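Visit report: Urkico open day, Sondunport

Urkico opened its Sondunport site to outside visitors for one afternoon in October. I went on behalf of our health and safety group, which has been asked to write rules for small robot arms used on desks and benches. We have had a rule book for the big fenced machines for years. It does not fit an arm that is clamped beside a monitor and picks up household objects, and people have started to ignore it for that reason.

The programme had three parts: a talk on how the site writes its rules, a walk through the upstairs rooms where the small arms are used, and a question period. I skipped the last half-hour of questions to catch the ferry. What follows is from my notes and the handout.

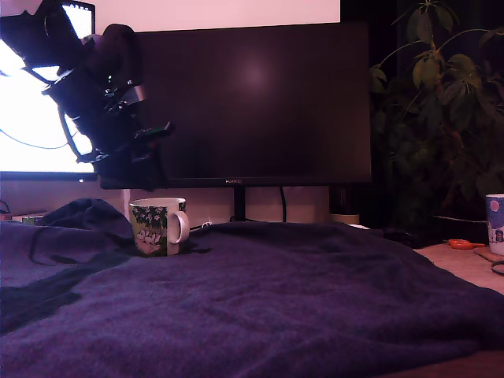

Report by Lorna Petrie
Health and Safety Coordinator, Bench and Laboratory Work

The talk

Urkico keeps two rule sets. The first is called Halton, after the building where it was written, and covers anything with a fence or a light curtain. The second is called Vieira and covers arms used on tables. Vieira is the one we came to hear about. It is 8 pages long, and the presenter said it will stay that length. If a rule is added, another one has to be shortened or taken out.

The handout gave the background. Before Vieira, the table arms were covered by an appendix to Halton with 201 numbered clauses. Operators signed a form saying they had read it. When the site asked them what the clauses said, most could give the one about the stop button and little else. The current version keeps the stop button rule at the top of page one and puts the rest in the order in which a person would need it during a working session.

That order is worth copying. Our own draft is sorted by hazard type, so a person setting up in the morning has to look in five places. Theirs goes: before you power on, before you place the objects, while the arm is moving, when you reach in, when you leave.

Before you power on

The arm's mounting is checked by hand. The operator takes hold of the base and tries to move it. There is no torque figure on the daily check; that belongs to the monthly one. Cables are then followed by eye from the arm to wherever they go. Vieira says a cable may cross the work surface only if the arm cannot catch it anywhere in its permitted range, and the operator is expected to have run the range at low speed to know this.

I asked how the permitted range is marked. Some tables use tape. Others use a cloth or blanket as the work surface and treat its edge as the limit for placing objects. I have reservations about the second method. Fabric moves, and it folds up at the back if anyone leans on it, so the limit on the table and the limit in the software can drift apart during a session. The answer I got was that the software limit is the one that counts and the cloth is only a reminder. I would still want a fixed mark under or beside it, and I have put that in our draft.

Before you place the objects

The objects used upstairs are ordinary ones, mugs and caps and so on. Vieira sorts them in a short table by what happens if they are dropped or squeezed. A ceramic mug is in the middle group. It can be used with no guard in front of it, but it has to be empty, and the operator has to wear eye protection during any run in which the gripper may close on it. Glass is in the top group and needs written permission.

Rules about what else may be on the desk took up more of the talk than I expected. Vieira separates the work surface from the rest of the table. On the work surface there should be only the objects for the current task. On the rest of the table, personal items are allowed if they are outside the permitted range, and tools are allowed if they are in use that day. Sharp tools have their own line: lying flat, handles toward the person, never standing in a cup.

I noticed a pair of orange-handled scissors on the bare wood beyond the blanket at one station. They were lying flat, which meets the first part of the rule. Our draft is stricter and sends all blades back to a drawer before power-on. After the walk I am less sure that ours is workable at a desk where people are cutting tape and cable ties all day, and I would like the group to discuss it again. Drinks are a simpler matter. Vieira bans them from any table with an arm on it, full or empty, unless the cup is a task object. We should use the same wording.

While the arm is moving

At the tables upstairs the arm comes down over the work surface from one side, and the operator sits or stands opposite. The important distance is between the operator's face and the outermost point the gripper can reach. Vieira sets this out as a drawing with a chair in it, where our draft has a paragraph. The drawing is better.

Three other points from this section:

Speed is limited to the lower setting whenever a second person is at the table, including someone who is only watching.

The stop button must be within reach of the hand that is not holding anything. If the operator changes hands, the button moves too. It is on a lead long enough to do this.

Monitors near the arm are treated as obstacles in the software even when the operator is sure the arm will not go that far. A gripper can pass in front of a screen and look well clear of it from the chair, when the gap is small seen from the side. Operators are told to check clearances from two positions.

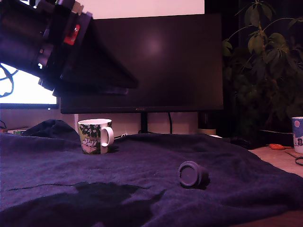
The same section deals with light, and this is something our draft leaves out completely. A bright screen beside the arm makes it hard to judge the depth of dark parts, and an arm that is black all over loses its edges against a dark surface. A pale cup on navy cloth is easy to see. A black finger above the same cloth is harder, more so if the arm throws its own shadow on the spot where the object is. Vieira asks for a lamp on the operator's side and says that any screen not needed for the task should be turned down or off. It also recommends a strip of light tape on the outer end of the finger. I did not see this on every gripper.

When you reach in

Reaching in is where the site has had its injuries, all of them minor. The handout lists 1,193 logged sessions since Vieira came in, and every first aid entry in that log concerns a hand put in to straighten an object. The pattern is the same each time. An object rolls or tips, the operator thinks the arm has finished, and it has only paused.

The rule now is stop, look at the indicator, then reach. A pause in the program does not count as a stop. Round objects such as caps and lids that can end up on their side get a mention by name, as these are the ones people are tempted to nudge back. If an object lands somewhere the program did not expect, the operator stops the arm first and decides afterward whether to reset it or leave it. A blanket or mat under the objects is allowed, and it does keep some of them from rolling off, but it is not listed as a safety measure and cannot be used to justify skipping a step.

I asked whether people follow this when they are in a hurry. The presenter said compliance is checked by reading the stop log against the session notes. If the notes say an object was moved by hand and there is no stop at that time, the operator is asked about it that day. There is no penalty the first time. I think our people would accept this if it was explained before it started – less so if they found out afterward.

When you leave

This page is short. The arm goes to its rest position, power is cut at the wall, objects go back in their bin and the work surface is checked for chips or broken pieces. Fabric surfaces are shaken out on Mondays. If the arm is to be left set up overnight, a card with the operator's extension number goes on the base.

What I would change in our draft

Reorder it to follow a working session, using the Vieira headings or something close to them.

Replace the paragraph on operator distance with a drawing.

Add a section on lighting and screens.

Add a line that a pause is not a stop, in bold, on the first page.

Require a fixed mark for the placement limit wherever cloth is used as the surface.

Take the drinks rule as written. Leave the blades rule open until the group has met.

Items I could not settle

The monthly mounting check refers to a torque table that was not in the handout. I have written to Urkico for it. I also did not find out how they deal with left-handed operators at tables where the arm is mounted on the left, or whether visitors' speed limits apply to people behind the glass partition on the stairs side. The Halton document itself was available to look at but not to take away, and it is mostly fencing and interlocks.

The handout is in the shared folder under Sondunport. The paper copy has my notes in the margins and can be borrowed from my office.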